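Home Products Manuals Spare Parts Support Contact

Jarau Countertop Arm — Set-up Guide
Section 5: First Pick and Place
August
By Lev Pasichnyk

This section covers the first supervised pick after the arm has been mounted (Section 3) and the Dobos two-finger gripper has been fitted and zeroed (Section 4). Do not begin until the controller shows READY and the stop button has been tested with the arm raised.

5.1 Preparing the counter

1. Wipe the counter and let it dry. Moisture under a tray lets it slide when the fingers make contact.

2. Place the source tray inside the pick area set in Section 3. Molded paper trays are suitable for light parts. If two trays are used, set one directly behind the other with the long walls parallel.

3. Place one part in the tray. Use a part narrower than the full opening of the fingers.

4. Other items may stay on the counter if they are outside the approach path. The planner treats anything taller than the tray wall as an obstacle only if it was present during the last surface scan. Run SCAN again after moving anything.

5. Route cables below the counter and away from the operator's standing position.

CAUTION: Keep hands off the counter whenever the arm status light is blinking. Clearance under the wrist is small in the lowered position.

5.2 Teaching the pick position

1. Select TEACH on the Cadow controller. Speed is limited to 12 percent in this mode and cannot be raised.

2. Bring the arm over the tray by hand, holding it by the forearm. Do not pull on the fingers.

3. Turn the wrist until the fingers point down into the tray.

4. Lower the arm in short moves until the fingertips touch the part. Stop there. Do not press the fingers against the tray floor.

5. Press STORE. The controller saves the position as P1.
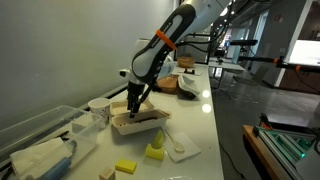
Manual rev. 4 — Page 54

6. Raise the arm until the fingertips clear the tray wall, then press STORE again. The controller saves this as P2, the approach position. P2 must be straight above P1. If the two differ sideways by more than the set tolerance, the controller shows E-31 and discards P2.

7. Repeat steps 2 to 6 over the place position. These are saved as P3 and P4.

NOTE: With two trays in line, teach the rear tray first. The forearm reaches over the front tray, and a high front wall can force a different wrist angle.

5.3 Running the first cycle

1. Select RUN, then SINGLE.

2. Set grip force to LOW. Paper trays and soft parts deform at the default setting.

3. Press START and keep one hand at the stop button for the full cycle.

4. If the part slips, raise the grip force one step and repeat. If it slips at every step, check the finger pads for wear.

5. When three cycles in a row finish without a fault, CONTINUOUS becomes available.

5.4 Service intervals

Inspect finger pads every 3,000 cycles. Replace them at 4,000 cycles or when the surface is smooth to the touch. The cycle count is kept by the controller and survives a power loss, but not a factory reset — write it down first.

Pads are sold in pairs. Never replace a single pad. After replacement, repeat the gripper zero in Section 4 and teach all positions again.

5.5 Using the Zasta sorting add-on

The add-on reads P1 to P4 from the controller and needs no separate teaching. Install it only after CONTINUOUS has been unlocked.

Comments (3)

mdraper: Step 6 gave me E-31 five times. The arm was drifting sideways when I let go. Tightening the base clamp fixed it. Could go in this section.

Lev Pasichnyk: Noted. Clamp torque is in 3.4, I will add a reference in the next revision.

kiln_and_co: Does LOW mean the same thing on the older Dobos gripper? Mine only has two force steps.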